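**Teleop or hand guiding for kitchen tasks? Need opinions**

**ifrota** wrote:

Hello all. I am teaching an arm to do small kitchen work, at the moment putting utensils back into a pot. I have tried two ways to show the task. First way, I hold the arm by the wrist and move it (gravity compensation on). Second way, I sit at the desk and drive it with the leader arm. My first set was 21 demonstrations by hand. The policy reaches for the spoon well but it closes too early, every time a little before the handle.

Before I record more, I would like to know which way you prefer, and why. I can make 200 in one week if the method is right, but I don't want to make 200 bad ones.

Ismael

---

**quintana_bench** wrote:

Teleop, no question. When you guide by hand, your own arm and shoulder are in the camera view. The policy learns to look at your sleeve. Then you take the sleeve away and it is lost.

---

**lindalva_h** wrote:

I don't agree with "no question". We did drawer opening at Harnley with hand guiding and it was better, because you feel the contact. With a leader arm without force feedback people push too hard against the counter and they don't notice. If the sleeve is the problem, record the joint path by hand, then play it back with nobody near and record the cameras during the playback. It takes double time but the images are clean.

---

**quintana_bench** wrote:

Playback works only if the objects are put back in exactly the same place. With a drawer, okay, the drawer doesn't walk. With a spoon on a smooth counter I would not trust it.

---

**lindalva_h** wrote:

Fair point about the spoon. We used small pieces of tape for the corners and took them away before the playback. Slow, yes.

Ismael, how do you close the gripper when you guide by hand? If it is a button, maybe your early closing comes from there. A person presses the button when they *decide* to grasp and the fingers are still moving.

---

**ifrota** wrote:

It is a foot pedal. I looked at the logs now, and Lindalva is right, I press while the arm is still going down. In 7 of the 21 the fingers start to close before the arm stops. I am a little ashamed.

---

**gelton_mike** wrote:

Don't be, everybody does it. Two things from my side:

- Pause a short moment before the grasp, but not a long one. With long pauses the policy learns to stand still and it can stay there forever.
- Change the start position of the arm between demonstrations. If you always start from home, it can't recover when it drifts.

Also I don't think you need 200. I would make 50 good ones, train, look where it fails, and record only there.

---

**quintana_bench** wrote:

Fifty is too few if he moves the objects around. With everything fixed, maybe.

---

**gelton_mike** wrote:

He can always add more. He can't easily clean a big set where the operator was tired.

---

**lindalva_h** wrote:

Agree with Mike here. I stop after 30 minutes of driving, my hands become lazy after that.

Can you show the counter, Ismael? I would like to see how much other stuff there is near the pot.

---

**ifrota** wrote:

Thank you all. I decided for teleop, with the short pause, and in blocks of half an hour. The pedal goes back in the box. I leave the other things on the counter on purpose, the carafe and the mortar also, because in a real kitchen they would be there. If you think this is a mistake for the first training, please tell me before tomorrow.

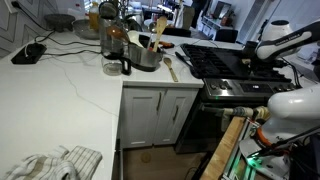

*The counter with the pot and utensils, arm at the right over the stove.*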